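Speaker notes: Reading a pet food label before you use the coupon
Store-brand buyers' session, Handstead branch
Speaker: Océane Li

Slide 1. Opening
Talk runs 39 minutes plus questions. Handouts are at the door. Ask people to keep the handout face down until slide 4.
Scope: dry and canned food for adult dogs and cats. No prescription diets, no puppy or kitten food. Refer those questions to a vet.

Slide 2. Price per bag and price per day
Shelf price is the wrong number to compare. Use cost per day:
price of bag, divided by calories in bag, times calories the animal needs per day.
Calories per cup and per kilogram are on the back panel, usually in small type near the feeding chart. Use the per-kilogram figure. Cup figures depend on kibble size and on how the cup is filled.
Work the Clotska and Plovurley bags on the board. Clotska is cheaper per bag. Plovurley is denser in calories and comes out ahead per day for a medium dog. Do not round until the last step.

Slide 3. The product name
Name rules, in order of how much of the named ingredient they call for:
"Beef for Dogs": beef must be nearly all of the product, leaving out water for processing.
"Beef Dinner," "Beef Entree," "Beef Platter": at least a quarter, leaving out water.
"With Beef": at least 3 percent.
"Beef Flavor": no set minimum, but the flavor must be detectable.
Pause here. People tend to write these down.

Slide 4. Handout, side A
Turn the sheet over. Two labels from the same store brand, one canned and one dry. Ask which has more protein. Most of the room will pick the dry food at first, going by the printed number.

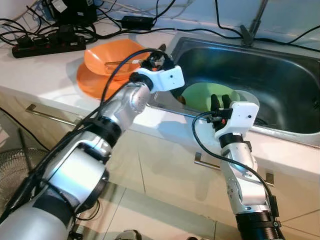
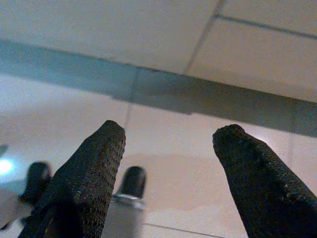 Slide 5. Dry matter basis
Protein on the label is given "as fed," with the water included. Canned food is mostly water. To compare, take the water out.
Formula: protein percent, divided by (100 minus moisture percent), times 100.
Canned label on the handout: protein 9, moisture 78. 9 divided by 22 is 0.409, so 40.9 percent on a dry matter basis.
Dry label: protein 26, moisture 10. 26 divided by 90 is 0.289, so 28.9 percent.
Same formula works for fat and fiber. Remind them that the label figures are minimums for protein and fat and maximums for fiber and moisture. The result is an estimate.
Ashwin Iyengar has a spreadsheet that does this. Address is at the foot of the handout.

Slide 6. Ingredient order
Listed by weight before cooking. Fresh chicken carries its water with it and moves up the list. Chicken meal has had most of the water removed and sits lower for the same protein.
Splitting: ground corn, corn gluten meal and corn bran are three entries. Added together they may outweigh the first item. Show the Subramaniam label, entries two, four and five.
Skip this slide if we are past 16 minutes at the start of it.

Slide 7. Adequacy statement
The line most buyers miss. Look for "complete and balanced" and the life stage. "Intended for intermittent or supplemental feeding" means the product should not be the only food unless a vet has said so. Many toppers carry this wording. Treats clearly labeled as treats do not have to carry a statement at all.

Slide 8. Coupons
Check four items before buying in bulk:
Best-by date against how long a bag lasts in the house.
Whether the coupon covers all sizes or only the small one.
Whether the formula has changed. Compare the ingredient panel with the old bag.
Limit per household.
Switching foods: mix old and new over a week or so. A coupon for one small bag is a reasonable way to test a brand. Keep the lot code until the bag is finished, in case of a recall.

Slide 9. Storage
Original bag, rolled down, inside a bin with a lid. Cool and dry. Wash and dry the bin between bags, as old fat on the walls turns rancid. Opened cans go in the refrigerator, covered.

Questions
Likely: grain-free. Answer briefly, then point to the vet.
Likely: by-products. The term covers organ meats. It says little about quality either way.
Next session is in November and covers cat litter.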